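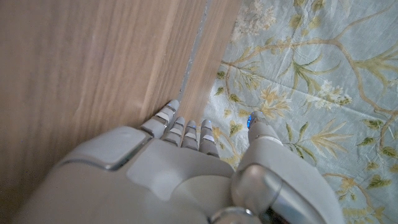 The tablecloth is a cloth laid over a table, either to protect the top or simply to make a meal feel a little more special. Cotton and linen are the old favorites, and floral prints have stayed popular for everyday use, especially in kitchens where a plain white cloth would show every drop of gravy. In the town of Erkby, a cloth fair held each May draws almost 2000 visitors, many of them carrying family pieces — some darned many times over — to show and trade.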